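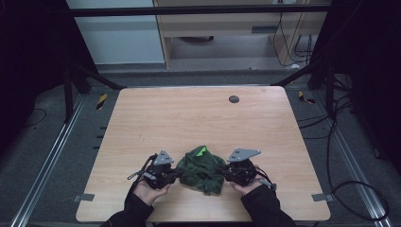 A dark green cloth between two hand-held grippers at one of the folding stations.

The purchase order for the first station at Prokham ran to a page and a half. The table was on it, and so were the grippers, the frame and the aluminum rail. The curtains were not. Neither were the floor markers, the spare cables, the second set of mounting plates or the hours it took to get the tabletop to a height that suited more than one operator.

"We budgeted for the parts that had a catalog number," says Ditte Brynjólfsdóttir, who runs equipment planning for the company. "Everything else came out of a line called sundries, and sundries was gone by the end of January."

Prokham handles textiles under contract. Hotels, clinics and a few uniform suppliers send it finished goods that need to be sorted, folded and packed, and for most of its history that work has been done by hand. Two years ago the company decided to find out whether some of the folding could be automated. It had looked at conventional folding machines, which are fast and dependable with flat, rectangular pieces, and had bought one for sheets. Mixed goods were another matter. A machine that folds pillowcases all day will not take a heap of polo shirts, aprons and cleaning cloths in the order they fall out of the bag.

The route the company chose was to teach robot arms from human work. Operators sit at a table with a gripper in each hand and do the job themselves, using the same kind of jaws the robot will have. Their movements are recorded, and the recordings are used to train the control software. The arms come later. What has to be bought first is a place for people to work, and the tools for them to hold.

That order of spending surprised the finance side. The original request had put robot arms at the top of the list, with the recording stations underneath as an accessory. Brynjólfsdóttir turned the list over after visiting Motthorpe, a laundry group that had started earlier and had bought its arms in the first month.

"They were very good about it," she says. "They showed us two arms under dust sheets. They had been under dust sheets for most of a year, and the warranty had been running the whole time."

Prokham's revised plan was split into three parts, each with its own approval. The first covered 3 recording stations and the staff to use them. The second covered computing and storage. The third, for the arms, was left without a figure until the first two had been running long enough to show which goods were worth the trouble.

The stations look simple. Each one has a wooden tabletop in a dark metal frame, with a bar across the top and curtain panels at the sides. The company that supplied the grippers, Dirner, also offered a finished workstation, delivered and installed. Prokham priced it and decided to build its own from stock framing. Brynjólfsdóttir still thinks that was correct, although she says the saving was smaller than the spreadsheet claimed.

Labor was the difference. The spreadsheet had the frame going together in a day. It took one of the maintenance crew most of a week, much of it spent moving things that had already been bolted down. The first table was too deep, and operators leaned forward to reach the back of it. The second was right, but its corners were square and caught on larger items. The tables now in use have rounded corners and a pale surface, chosen so that dark goods show up clearly in the recordings. White goods are harder to see on it, and a darker top is on the list for next year.

The curtains were added after the first weeks of recording. The building has high windows along one wall, and afternoon sun changed the look of the same cloth from one hour to the next. Some variety in lighting is useful in training. Sunlight moving across the table during a single fold was more than the software team wanted at that stage. Blackout fabric was bought by the roll and hung by the same crew.

Grippers were the largest single cost in the first part of the plan, and the one where Prokham made what Brynjólfsdóttir calls its only real mistake. It bought exactly as many as it needed. Each station used a pair, one for each hand, and there were no spares. When a jaw went out of alignment, the whole station stopped until the unit came back from the supplier.

Boonmee Chuensuk supervises the operators and keeps the station logs. Before moving to the project he ran a packing line, and he had asked for spares in the first draft.

"On a line you would never do that," he says. "You would have a spare belt on the wall. But these came in a nice box with foam in it, so people thought of them as instruments."

The current rule is one spare gripper for each station and a drawer of small parts: fingers, screws, plates, and cables in particular. Cables wear at the point where they leave the tool, and an operator's hand turns over many times in folding a single item. Chuensuk replaces them on a schedule and does not wait for a fault. A cable that fails outright is easy to deal with, he says. One that drops its signal now and then can spoil a morning of recordings before it is noticed.

He would also like more attention paid to where the cables go once they reach the floor. The budget had nothing for cable management, and the loops beside the rails have been tidied and have come back several times. A quote for overhead routing is now in hand.

Operators are paid at the same rate as the packing staff, with a supplement for the training period. The plan had allowed two days for someone to become comfortable with the grippers. Chuensuk says a week is closer. Picking up a piece of cloth with two fingers is easy. Finding a corner in a crumpled heap, with jaws that cannot feel the difference between an edge and a fold, takes practice. Most people begin by gripping too much fabric.

Sessions are kept short. Holding the tools low over a table for a long time is tiring in the wrists and shoulders, and the company's original estimate of daily output assumed a full shift at each station. It was cut after the first month. The stations now aim for 300 usable recordings a week between them, and a recording is usable only if it passes a check by a second person. In the first full week of checked work, 80 were thrown out. Most of the rejects came from a camera that had been knocked while someone was wiping down the frame.

That check was not in the budget either. Reviewing footage takes up a large part of one person's day, and the cost falls under staff, where it is easy to miss. Brynjólfsdóttir advises anyone drawing up a similar plan to write it in from the start and to treat it as part of the price of each recording.

The second part of the plan, for computing, was simpler to buy and harder to predict. Prokham rents its processing from outside and keeps its own copy of the recordings. Storage filled faster than expected, partly because the team was reluctant to delete anything in the early months. A retention rule was agreed in the spring. Rejected recordings are kept for thirty days and then removed.

By the last count the library held 1748 checked recordings. Brynjólfsdóttir does not regard the total as very meaningful by itself. A large share of them are flat cloths and towels, which were easy to get hold of, and there are too few garments with sleeves. The goods used at the stations were at first whatever was left over in the building. They are now bought for the purpose, in a range of colors and weights, with tags left on in some cases and removed in others. It is a modest line in the budget, and she would not cut it.

The third part of the plan, the arms, comes up for approval this summer. Three suppliers have been asked to quote, including Lu, whose smaller model has been tried on site for a few weeks. Prokham asked each of them for the same items: the arm, the controller, guarding, installation, a service contract with response times in writing, and the price of the parts most likely to wear out. Two of the first quotes left out guarding. One left out the mounting hardware, which would have had to be machined to order to take the existing grippers.

Compatibility is the point on which the company will give least ground. The recordings were made with one type of jaw. If the arms cannot carry it, a good part of the work would have to be repeated. That should have been a condition of the gripper purchase, Brynjólfsdóttir says, and it was partly luck that the plates on the model they picked can be adapted to most of the arms under consideration.

The request going forward is for two arms, with an option on more at a fixed price for a year. Both would work on cloths and towels only. Shirts have been moved to a later stage, and the sheet folder will stay where it is. Expected savings in the request are lower than in the original proposal, and the contingency has gone up from five percent to fifteen.

The three recording stations will stay in use after the arms arrive. New customers bring new goods, and each type has to be recorded before a robot can be asked to handle it. Chuensuk has put in for a fourth table. He has asked for it to come with curtains, two spare grippers and a full set of cables, each on its own line of the order.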